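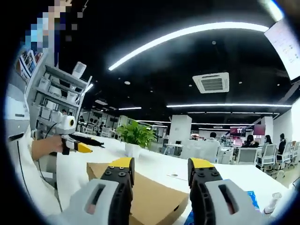 11 January 2022. Call with Mercedes Lozano about the Avari awards dinner, 170 guests, in September. She wants the stage moved to the short wall, so the Levus band needs a longer cable run. For the registration desk I want a long white table, with a grommet opening in the top like this one, so the badge printer cable goes down and not over the front.

Teófilo Chambi still waits for the linen price from Issa. Budget left after the hall deposit: 3,139. Ask Brurbridge if they hold 400 chairs or only the old number.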